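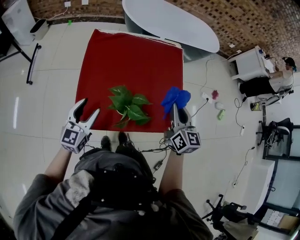 plant-wipe-handheld — README / data card

Student project, Hiltari robotics club. Last edited July 2019, by Minttu Harju, in a rush before the room closes. Tell me if something is wrong and I'll fix it.

What this is

Recordings of people doing small table jobs with two hand-held grippers, one per hand. No robot arm in this set. The idea is that a person does the job with the same kind of fingers the arm will have later, and the club trains on that. Main job so far is cloth and potted plant: pick up a cloth, wipe the leaves, tidy the cloth away. Blue cloth for wiping, red cloth as the table cover.

The set is called Tisten in the older notes and in some folder names. Same thing. Trovley is the code that reads it, separate repo, ask Arlindo.

Status

356 episodes recorded. 10 of them are calibration only, don't train on those, they are in calib/ and not in episodes/. Everything else is in but not all of it has labels yet. Labels are being done by Cherry Mae and Ivone when they have time, so expect the labels file to change.

Layout

episodes/ — one folder per episode, numbered, gaps in the numbering are normal
calib/ — the 10 calibration runs
labels.csv — one row per episode, start and end of each step, who labelled it
notes/ — session notes, plain text, spelling not guaranteed
old/ — first try at the format. Do not use. Will be deleted once Arlindo has got what he wants out of it

Inside each episode folder: left video, right video, head video, a poses file for each hand, and meta.txt. If meta.txt says "check" then somebody wasn't sure about it, leave it out untill it has been looked at.

Setup

Low table, cloth laid square over it, plant in the middle. Wearer stands at the near edge. Left gripper in left hand, right in right, no swapping mid-episode. Each gripper carries black-and-white markers and the poses lean on them, so keep the markers clean and don't put stickers, tape or your thumb over them.

Put the harness on first, grippers second. Run the cables down your side and check you can reach the far side of the plant without pulling anything. Iolanda's checklist is taped inside the kit box, please follow hers and not the one in notes/, which is older.

Start and stop

Both grippers open and still over the table. Say "start" out loud, count to two in your head, go. Same at the end, open and still. Episodes without the still bit at both ends are a pain to line up and I have been throwing them out.
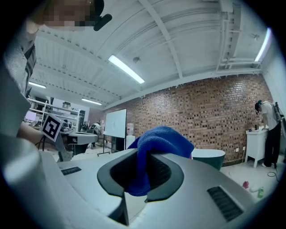

Cloth handling, as this is where most of the bad episodes come from. Take a proper pinch, not a corner by one thread. Fold bunched up in the jaw is fine. If you drop it, pick it up again and carry on, drops are useful and get their own label (drop, regrasp). Only stop if it ends up on the floor. Don't tuck the cloth in with your other gripper and then claim it was one-handed, the label people can tell.

Leaves: top side only. One leaf at a time if you can. If a leaf comes off, say so in meta.txt and go on.

Labels

approach, grasp, wipe, drop, regrasp, place, idle. Idle means hands not doing anything for the job, includes waiting for someone to finish talking to you. Ivone and Cherry Mae disagree about where approach ends and grasp begins. For now — grasp starts when the fingers start closing. Both of them have relabelled to that up to episode 900.

(Yes the numbers go past 356. See above, gaps.)

Known problems

- Left and right videos can be out of step by a few frames. Trovley corrects it, raw files don't.
- Other people are in the background in lots of episodes. Faces are blurred in the shared copy. If you find one that isn't, tell me straight away and don't pass the file on.
- Shiny leaves under the ceiling lights confuse the pose tracker a bit. Worse in the head video.
- All episodes are from one room. A model trained on this will know our brick wall very well. No promises about your room.
- 5 episodes have the wrong hand written in meta.txt. Ivone has the list, fix is coming.
- Sound is not included. It was mostly us.

Who can use it

Club members, and the Bragança group for the joint entry. Anybody else ask first. No putting it on public sites, the wearers signed for club use and the joint entry only and nothing wider. If somebody asks to be taken out, their episodes go, and you delete your copy too.

To do

- finish labels (Cherry Mae, Ivone)
- second plant, something with smaller leaves
- write down how calibration is done, at the moment it's in Arlindo's head
- proper train/test split. The one in notes/ was made by me at speed and puts the same wearer in both halfs, so don't quote numbers from it
- Iolanda wants a cup-and-saucer task. Fine, after the entry is in

Contact

Minttu for files and access, Arlindo for the reader, Iolanda for kit. Write to the club list and not to us one by one, please, or it gets lost.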